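How I Check Out a Neighborhood Before I Move There

Cookie notice: this site uses cookies to remember your settings. Accept / Manage

Posted in Moving & Neighborhoods | 26 comments | 8 shares

I've moved 6 times as an adult, and I got it badly wrong at least twice. So now I have a routine for sizing up a part of town before I sign anything, and since people keep emailing me for it (hi, Svenja!), I've finally typed the whole thing up. It takes one weekday evening, one Saturday, and a notebook you don't mind getting coffee on.

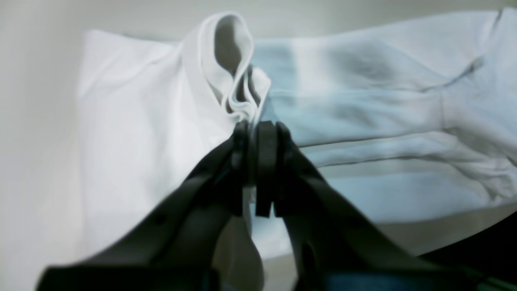
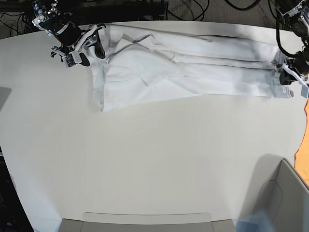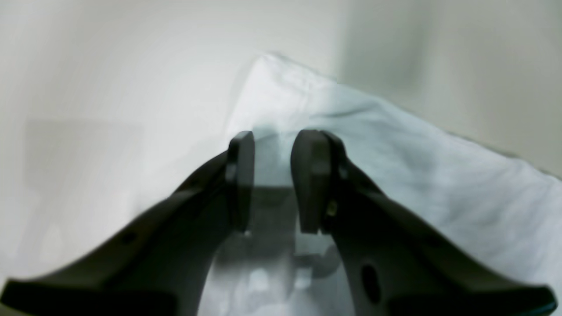

Step 1: Figure out where the neighborhood really stops

Real estate listings stretch a popular name as far as it'll go. When I was looking at Catacutan, half of the places listed there were across the highway in Karon, with a different school zone and different trash pickup. Pull up the city's own map and find the boundary. Then look up the exact address on the county assessor's page, and write down the zip code, the school zone and whether it falls inside city limits. That last one changes your taxes and who comes to plow your street, so please don't skip it.

Step 2: Read the dull stuff

Find the planning department's list of open applications and search a few blocks in every direction. I once fell for a second-floor apartment with a gorgeous view over a vacant lot, and there was a four-story parking garage already approved for it! You're looking for anything with the words rezoning, variance or demolition. If there's a homeowners' association, ask for the rules and the last two budgets. A seller who gets cagey about the budgets has told you plenty.

Step 3: Drive the commute for real

Map apps are very cheerful about travel times. Go on a Wednesday, leave at the time you'd leave for work, and drive it (or ride it) all the way to the door. My 15-minute commute from Karon was about 30, mostly thanks to one left turn with no arrow. I sat at that left turn for two years. I still think about it.

If you take the bus, check the last one home as well as the first one out. My friend Paavo rented a lovely little house and found out in his first week that his bus quit at 8 in the evening.

Step 4: Walk it twice

Once in daylight, once after dinner. I walk a loop with the house in the middle and I write down whatever I notice - barking, streetlights that are out, where the sidewalk quits, how fast the cars are going. Look at the parked cars at night too. If both curbs are full, your guests will be circling. And go after a good rain if you can manage it, then look at the low corners and the storm drains.

August is a great month for this where I live, because everyone has their windows open and you hear everything. Leaf blowers, trumpet practice, all of it.

Step 5: Buy something and talk to someone

Pick the closest grocery store and do a small shop. Is it a place you'd go every week, or would you end up driving past it to get to a better one? In Catacutan that meant Hukus, a tiny corner market with great bread and terrible parking, and the woman at the register told me more about the street in five minutes than the agent had all month. Ask people what they'd change. "Do you like it here?" only gets you a polite yes.

Step 6: Sleep on it, then score it

Give each thing a score from one to five: commute, noise, errands, parking, the walk, the cost. I used to keep mine in a big spreadsheet, but an index card works fine. Anything that scores a one gets circled. I can live with a pile of threes, but I've learned the hard way that I can't live with a one, no matter how cute the porch is.

Next time I'll go through the questions I ask about the building itself, starting with water pressure.

Share this post | Join the newsletter
Contact | Copyright, all rights reserved | Back to top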